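Jornada de puertas abiertas de Velthorpe

La jornada de puertas abiertas de Velthorpe es una demostración pública de robótica aplicada a la manipulación de tejidos que organiza el taller del mismo nombre en Satetville. Se celebra una vez al año, en diciembre, y está dedicada a las tareas de recogida, extendido y doblado de prendas de ropa mediante brazos robóticos. La entrada es gratuita con inscripción previa.

Origen

El taller de Velthorpe se dedicaba en un principio a la reparación de maquinaria textil. La sección de automatización se creó más tarde, a propuesta de la ingeniera Mererid Gethin, que dirige desde entonces el programa de demostraciones. Las primeras visitas se limitaban a grupos de estudiantes de formación profesional y se hacían sin calendario fijo. El formato abierto se adoptó cuando las solicitudes de particulares superaron a las de los centros de enseñanza.

Desarrollo de la visita

El recorrido se hace en grupos y consta de 2 partes. La primera es una charla en la sala de entrada, donde se explican las dificultades que plantea la ropa para un robot: una prenda no tiene forma estable, se pliega sobre sí misma y oculta sus propios bordes. La segunda tiene lugar junto a las mesas de trabajo, con los brazos en funcionamiento. El público permanece detrás de una línea marcada en el suelo y puede hacer preguntas al operador entre una prueba y la siguiente.

Las prendas empleadas son de uso corriente. Se evitan los tejidos muy brillantes, que dificultan la lectura de las cámaras, y se prefieren los colores lisos, sobre los que las costuras se distinguen mejor. A petición de los asistentes se repite a veces un mismo agarre con telas de distinto grosor.

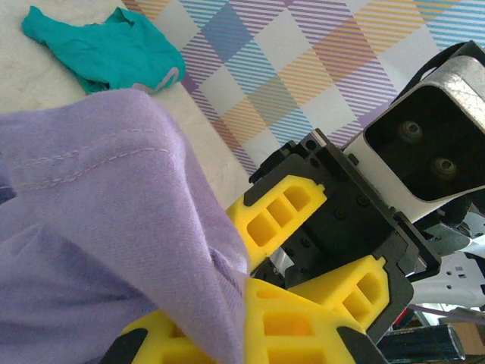

Satetville, diciembre. – Los dedos amarillos de la pinza, calados con aberturas rectangulares, sujetan un pliegue de punto de color lavanda. Una doble costura clara recorre la parte alta del doblez.

Ejercicios

El programa distingue entre ejercicios guiados y autónomos. En los guiados, una persona dirige el brazo a distancia y los movimientos quedan registrados. En los autónomos, el sistema elige el punto de agarre por su cuenta. El ejercicio más conocido es el llamado Drelik – nombre interno del taller que ha pasado a los folletos –, que consiste en separar una prenda de un montón y dejarla extendida sobre la mesa. Se considera fallido si el robot levanta dos prendas a la vez o si la tela cae antes de llegar a su sitio.

Un segundo ejercicio, denominado Isah, parte de la prenda ya extendida y termina con esta doblada en cuatro. Es más lento y suele reservarse para el último grupo.

Asistencia y resultados

En la edición más reciente se inscribieron 342 personas. El taller programó 100 intentos del ejercicio Drelik a lo largo de la jornada, de los cuales 66 se dieron por válidos. Los resultados se anotaron en una pizarra a la vista del público, práctica que se mantiene desde la primera edición abierta. Gethin atribuyó la mayor parte de los fallos a prendas enredadas por las mangas.

Publicaciones

El taller edita un folleto con el plano de la visita y la descripción de los ejercicios, disponible en la entrada. Las actas de la última edición llevan fecha de 2020-04-07 e incluyen la lista de prendas utilizadas, con su composición y su peso.

Véase también: manipulación de objetos deformables; pinza robótica; teleoperación.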